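Outdoor navigation data, progress report for June
To: Saskia Lowther, Garside
From: Leonie Dunstan, field collection
cc Adom Gbeho, Normand Perron

Short one this time, we're behind on paperwork. Full tables are in the shared folder, same place as last month.

Main point: collection at Kidthorpe is open and running. We have 3,110 usable clips in the bank against the plan you signed off. The red surface was the piece missing from the Clokholm set, so most of the month went there.
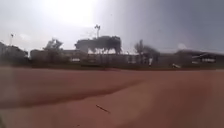 Page last changed: Wednesday, 4:40 pm, by L. Dunstan

Where we are

Driving examples. Corey Hapeta did nearly all the teleop, Adom on the second controller. Each clip is one short drive with the commands logged alongside the video. Straight runs, wide turns, stop and restart, line following. Straight runs are over target. Line following is under, see below.

Blur. You asked about this on the last call. Yes, a lot of the outdoor video is soft, and the far buildings smear badly in some of it. We are keeping those clips. The policy will get the same video when it runs, and a set of only sharp clips gave us a model that fell apart outdoors at Clokholm. Normand is tagging each clip sharp, soft or smeared so you can filter if your people want to. 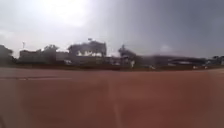

Labels. Ground / not ground is done for everything through the second week. Horizon strip is slower. The annotators dont agree on where the verge stops and the buildings start, so Normand wrote a one page rule for it and we redid 200 clips. Agreement is better. Not great yet.

Light. Bright glare on one side of the sky and heavy dark cloud on the other is hard on the auto exposure. We locked exposure for half the sessions and left it free for the rest. Comparison to follow, Adom has the numbers but hasn't written them up.

Problems

Painted lines. Faint ones get missed by the line detector, and the labelers miss them too. Need more passes at low angles and more clips where the line fades out partway. Corey wants 1,000 extra, I think we can live with fewer if they're picked well.

Dark spots on the ground. The model brakes for them. Could be stains, could be drain covers, it treats them all the same. Labeling them as a separate class starting now, with "unsure" allowed.

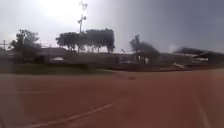

Kidthorpe: white line on the red surface, dark spot farther out.

Upload. Ultico changed our storage plan and the transfer stalled twice. Lost most of two days. No data lost. Corey moved everthing to drives in the meantime.

Budget

On plan apart from annotation, which is running over because of the redo. I'd like to move 9 operator days across to cover it. Needs your OK before we book July.

Next

Line following clips first. Then the exposure comparison. Then a first training run on the Kidthorpe set alone, then mixed with Clokholm. Adom will send the split lists ahead of that so Garside can hold out its own test clips.

Questions to me or Normand. I'm on site most mornings, so email is quicker.

Leonie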